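How to Refresh a Dull Table Top with Oil and Wax

This method is for a solid wood table which has an old oil or wax finish. If your table has a thick lacquer, please do not follow it, the oil will stay on top and become sticky. To check, put one drop of water in a corner nobody looks at. If the wood becomes darker under the drop after 5 minutes, the finish is open and you can continue.

What you need

Mild soap, two buckets, cotton cloths without color, sandpaper number 240 and 320, a hardening oil for furniture, and a clear paste wax. I bought my oil from Karport, in the small can, and for one table it is more than enough. The wax is from Cenent. Other makers are also good, only read on the can if it is for indoor tables.

Step 1. Wash

Mix a little soap in warm water. Wring the cloth very well and wipe along the grain. Change the water when it becomes gray. Wipe again with clean water and leave the table overnight. I did this in February with the heating on and it was dry in the morning, but in a humid house give it one more day.

Step 2. Sand lightly

Begin with 240 and finish with 320. Always go with the grain and use the same pressure everywhere. You do not want to remove the color, only the rough feeling. Be careful at the edges, where the wood is quickly sanded too much. After it, vacuum the dust and wipe with a dry cloth.

Step 3. Oil

Stir the can, do not shake it. Put a small quantity on a cloth and spread it thin. Wait 15 minutes, then take off everything that did not go in. This is the step where most people have problems, me too the first time. My first table, bought at the Wimmont flea market, stayed sticky for two weeks. The oil must be wiped until the cloth slides easily.

Hang the used cloths outside, opened flat, until they are stiff. Oily cloths in a pile can catch fire by themselves.

Let the first coat dry for 24 hours and make a second one, thinner.

Step 4. Wax

After the oil is fully dry (the can will tell you how many days), rub in the wax with a soft cloth in small circles. Wait until it looks cloudy, then polish along the grain.

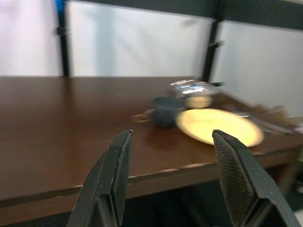
If you prefer less shine, polish less, or take a wax which is sold as matte. Dark wood shows every streak, so change to a clean side of the cloth often.

Care after the work

For the first week use the table gently and do not put a cloth over it. Later, dust it dry and wipe spills at once. New wax is needed when water does not make drops anymore. For my kitchen table it is two times per year, for the one in the hall much less.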